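Home robots -- can they do chores yet?

Clenik
Right, been playing with the simulator since Thursday. Rendered rooms, no real kit. Job is tidying: trays, bits left on tables, that sort of thing. My view is we're almost 2 years off a machine I'd let loose in the kitchen. 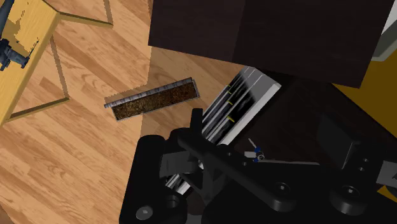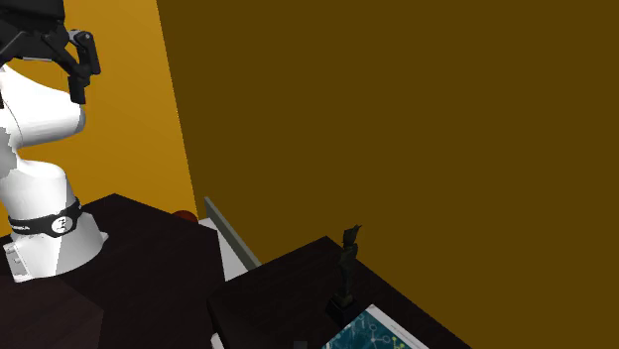
Both from the sim. Arms are fine imo, it's the deciding what goes where.

Sinoseo said two years was wildly hopeful, and that anything with loose muck in it would end up on the carpet. Wipe-clean jobs maybe. Not plants, not washing up.

Plamcombe
Disagree. We run 16 hour days packing boxes and the arm does teh dull half. Slow -- but it doesnt moan

Sinoseo
Same box every time though. My kitchen's never the same twice

Clenik
Fair. Wouldn't pay more than 300 quid for one that only does boxes

Plamcombe
You won't get the plug for 300. Anyone tried one on stairs?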